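Call for Entries: The Short Film Night Is Back, and So Is the Rule About Zombies

The Belmonte Short Film Night returns in July, and entries are open as of this newsletter. Last year we received 932 films for a program that holds 137 minutes, credits and trailers included. We watched all of them. Some of us have not been the same around drone footage of coastlines since.

A few things have changed. The upper limit is now 6 minutes, down from a generous number that many of you treated as a minimum. Credits count toward the total. If your credits run longer than your film, and we had several of these, please thank your landlord in person.

The horror section, Skullstead, gets its own late slot again after selling out last summer. The zombie rule stands: one zombie film per director, and the zombie must want something besides brains. Last year's audience favorite, "Lostance," had a zombie trying to return a library book, and we would love to see more in that spirit, though please not with a library book. We already have eleven of those in the inbox and the form has been live since breakfast.

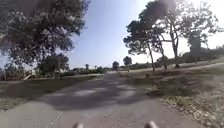 By the Festival Desk | 2024-04-13 | Filed under: Calls and Deadlines

Dance films, animation and documentaries go into the main program. Music videos are welcome if the band knows you made one. Experimental work goes to Maditness, our Sunday-hangover of a section, where the seats are hard and the applause tends to start late, usually when someone decides the film must be over.

The prize pot this year is $3,086, an odd figure that comes from splitting last year's bar profit with the people who own the bar. It will be divided between the jury award and the audience award. The jury may also hand out honorable mentions, which pay nothing but look very nice on a poster with those little leaves around them.

To enter, send a streaming link and one still. Check that the password works. Check it again from somebody else's laptop. Subtitles are required for any dialogue in a language other than English, and recommended for anything recorded next to a fan.

We reply to everyone, including the people who write back to argue. Selected filmmakers get two passes and a drink ticket each.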